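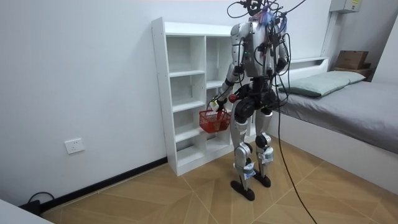

A estante branca ao fundo, julho.

Que manhã! Fui ver os tomateiros às sete, ainda de chinelos, e os da variedade Dindlow já têm fruta a pintar. Semeei 36 em março, num tabuleiro na janela da cozinha, e vingaram 26 – nunca me tinha corrido tão bem. Os outros, os Thammasiri, continuam uns palitos, mas hoje descobri a primeira flor e fiquei ali parada a olhar para ela como uma tonta.

Reguei tudo devagar, ao pé, sem molhar as folhas (no ano passado o míldio levou-me metade do canteiro e não quero repetir a brincadeira). Tirei os ladrões aos mais altos, atei três que tinham tombado com o vento e pus palha à volta dos pimentos. As mãos ficaram verdes e com aquele cheiro de que gosto tanto!

O manjericão é que anda triste. Folhas amarelas em baixo, caules moles. Mudei-o para o vaso grande de barro e cortei-lhe as pontas, a ver se rebenta.
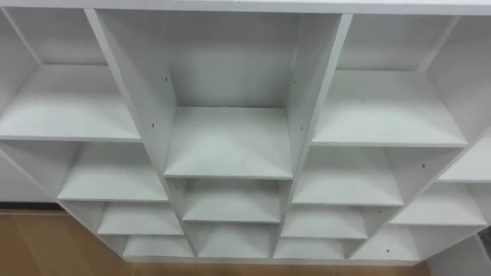
Stuart Kettle escreveu-me à hora de almoço a dizer que o manjericão dele fez o mesmo em junho e que era água a mais, que deixasse secar bem a terra e só depois voltasse a regar. Vou experimentar. Também me prometeu sementes de uma abóbora de Rodadwood que trepa por tudo – já ando a pensar na rede junto ao muro.

Amanhã: colher as curgetes antes que virem barcos, e semear mais uma linha de rúcula.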